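# Sorting Things Out: How Libraries Decide Where Books Go

Okay, picking up where we left off. I promised I'd get to call numbers before the break, so get comfy! 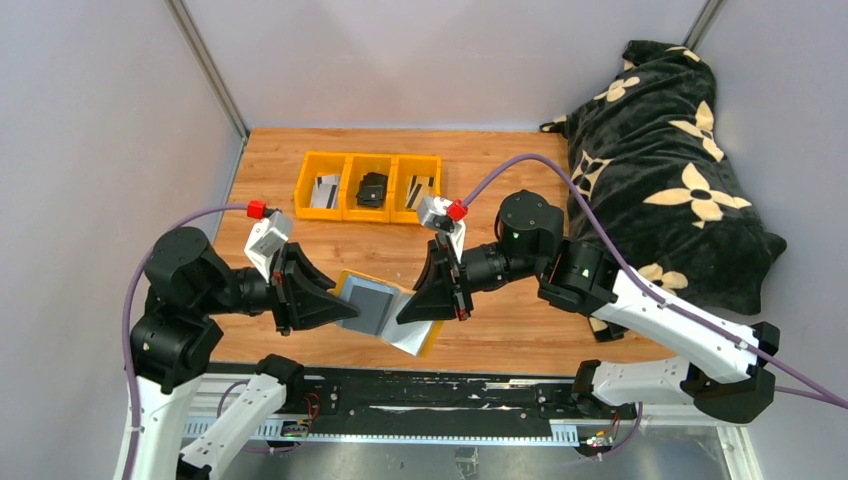

Last time we had the old reading room in Jornville, where books were shelved by size -- yes, size -- and you had to ask the librarian for everything. It saved a lot of shelf space. It was awful for browsing.

Dewey's idea was to shelve by subject, with 10 main classes, each split into smaller and smaller slices. Religion gets the 200s, but 194 is French philosophy, so those two end up as close neighbors (I love wandering that stretch).

My gripe is with cooking. It sits in the 600s with engineering and medicine, and I still walk to the wrong aisle every time.

For next class, read the Mwanahawa Nyanda chapter on the Lyimo town library and pick 5 books you own. Give each one a class number, then write me a paragraph about the one you argued with yourself over the most.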